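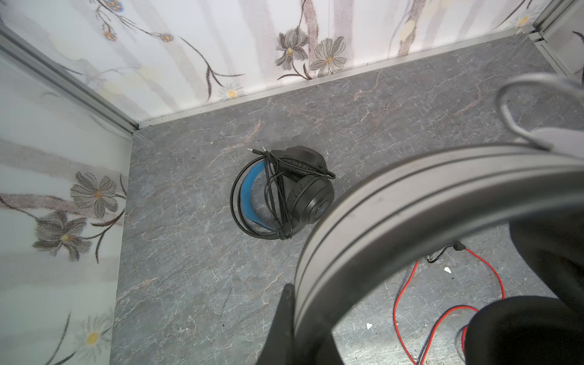
Robótica II. Apuntes del bloque de software: relojes, percepción y control con dos brazos

Estos apuntes van detrás de los de cinemática, así que doy por sabido lo de las cadenas, los jacobianos y las transformaciones entre sistemas de referencia. Si alguien viene de la otra titulación y le falta esa parte, que se lea antes el capítulo corto de Miettinen (Martti Miettinen, está en la carpeta del curso y se lee en una tarde), que lo cuenta mejor que yo y con menos paréntesis.

1. Los relojes

Empiezo por aquí porque todos los años me llegan prácticas con un controlador estupendo y las marcas de tiempo hechas un desastre. En el montaje conviven varios ritmos. Las cámaras entregan 30 imágenes por segundo, el bucle articular corre a 1000 Hz y el planificador va cuando puede, pobrecito. Cada módulo vive en su mundo y el error clásico es juntar "lo último que me ha llegado" de cada uno como si todo hubiera pasado a la vez.

Os pongo el caso que más me gusta. En una prueba mía, entre que la cámara captura y el detector publica pasaban 56 ms. Si en ese rato la muñeca se mueve a 20 cm/s, el objeto aparece desplazado más de un centímetro. ¡Un centímetro! Con un taco de madera grandote igual lo agarráis de todas formas, pero con una diadema o con un cable fino cerráis la pinza en el aire y os quedáis mirando la pantalla con cara de tontos (yo la he puesto muchas veces, esa cara).

Lo que hay que hacer:

Sellar la imagen en el momento de la captura, nunca al publicar el resultado.
Guardar un historial corto de posiciones articulares e interpolar en el instante del sello.
Calcular la transformación cámara-base con esa posición interpolada.
Tirar a la basura cualquier detección más vieja que el límite que hayáis fijado, aunque dé pena.

En Vurkement el historial se pide con la función de consulta temporal del módulo de estado. Si le pedís un instante que todavía no existe, os devuelve el último valor sin rechistar. A mí me parece una decisión de diseño discutible, por decirlo fino. Comprobad el campo de validez antes de usar nada.

2. Cámara de muñeca y cámara fija

Me preguntáis mucho cuál es mejor y la respuesta aburrida es que se usan las dos. La de muñeca os da detalle cerca del contacto, pero se mueve con el brazo, así que hereda todos los errores de calibración mano-ojo, y además los propios dedos le comen un buen trozo de imagen. La fija ve el conjunto y su calibración aguanta semanas si no le dais un golpe. A cambio, en cuanto los brazos se juntan en el centro se tapan el uno al otro y tapan lo que estáis intentando coger.

El esquema que uso yo es de lo más sencillo: la fija propone un objeto y una pose aproximada, el planificador lleva la muñeca a un punto previo, y desde ahí manda la de muñeca. El cambio de una a otra tiene que ser un estado explícito de la máquina de estados. Nada de mezclar las dos estimaciones con pesos puestos a ojo, que luego la pose da saltitos, el controlador los persigue y parece que el robot tiene frío.

Ah, y una máscara para los dedos. Como se sabe dónde está la pinza en cada momento, se proyecta su modelo sobre la imagen y se quitan esos píxeles antes de segmentar. Son diez líneas de código y ahorran un montón de detecciones fantasma.

3. Objetos con cable

Todo lo anterior da por hecho que el objeto es rígido y se describe con una pose. Unos auriculares ya rompen eso: la diadema cede, las copas suelen girar un poco y el cable hace lo que le da la gana. Estimar la forma completa de un cable con vueltas y cruces es un problema abierto y precioso (si alguien quiere trabajo de fin de grado, que venga a verme, en serio). En esta asignatura hacemos trampa con mucha dignidad y trabajamos con tres cosas: la pose de la parte rígida, una máscara binaria de "por aquí pasa cable" y los extremos cuando se ven.

La máscara entra en el planificador como coste. Acercarse pisando cable está permitido pero sale caro, y cerrar la pinza encima de un cable que no se quería coger está prohibido. Ojo con los cables finos, que al reducir la imagen desaparecen. Segmentad a resolución completa en un recorte alrededor del objeto y reducid después. 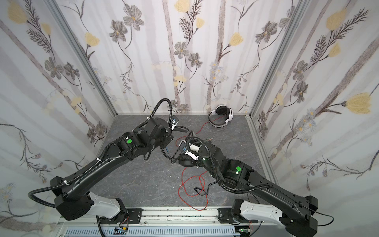

4. Dos brazos a la vez

Con dos brazos el espacio de configuraciones se dobla y el ingenio del planificador, por desgracia, se queda igual. Hay dos maneras de organizarlo. La primera es planificar todo junto, como si fuera un único robot con el doble de articulaciones: correcto, elegante y lento. La segunda es por prioridades, primero uno y luego el otro tratando al primero como obstáculo que se mueve. Va rapidísimo, pero falla justo donde más falta hace, en el centro, cuando las dos pinzas tienen que acabar casi pegadas.

Yo os recomiendo una mezcla: prioridades para la aproximación y planificación conjunta en la zona compartida. En Remport esa zona se define como un volumen con su propio semáforo. Un brazo pide entrar, se le concede o espera fuera. Para las tareas en que tienen que entrar los dos hay un permiso conjunto, y entonces las trayectorias van con un único parámetro de tiempo, de modo que si un brazo frena, frena también el otro. Acordaos de soltar el permiso también cuando la tarea falla. El bloqueo mutuo más tonto que he visto lo programé yo, y los dos brazos se quedaron esperándose educadamente mientras yo me iba a comer.

5. Cuando los dos sujetan lo mismo

Si los dos brazos agarran el mismo objeto se cierra la cadena, y el control en posición puro se vuelve peligroso. Un error de calibración de 2 mm entre las bases se convierte en fuerza interna: cada brazo tira hacia donde cree que tiene razón y el que paga es el objeto.

La solución de clase es impedancia. Un brazo hace de líder, con rigidez alta, y el otro acompaña con rigidez baja en la dirección que une las dos pinzas. La ley, en una dimensión y sin florituras:

F = K (x_d - x) + D (v_d - v)

Empezad con K pequeña y subid poco a poco. La D la sacáis del amortiguamiento crítico con la masa aparente y luego la retocáis, porque la fricción de las articulaciones ya pone algo de su parte. Y el cambio de K se hace siempre en rampa. Un escalón de rigidez con error de posición acumulado es un escalón de fuerza, y eso se oye desde el pasillo.

6. Para la práctica

Entregáis el nodo de sincronización, la máquina de estados con el cambio entre cámaras y el permiso de la zona compartida. El control de impedancia os lo doy hecho y solo tenéis que ajustar K y D y contarme por qué habéis elegido esos valores. Quiero ver también una gráfica con la edad de cada detección en el momento en que se usa. La media me interesa poco, ponedme el histograma entero con su cola.

El código se prueba primero contra las grabaciones de la carpeta Bouchard y, cuando pase todo, en el montaje. Registrad siempre los dos brazos en el mismo fichero y con el mismo reloj, que luego juntar dos registros a mano es una penitencia. Si el reproductor se queja de mensajes desordenados, mirad primero el tamaño del búfer de entrada, que por defecto viene muy corto.

Las dudas de la práctica, al foro del curso, y pegad el registro como texto, por favor, que en una captura de pantalla no puedo buscar nada.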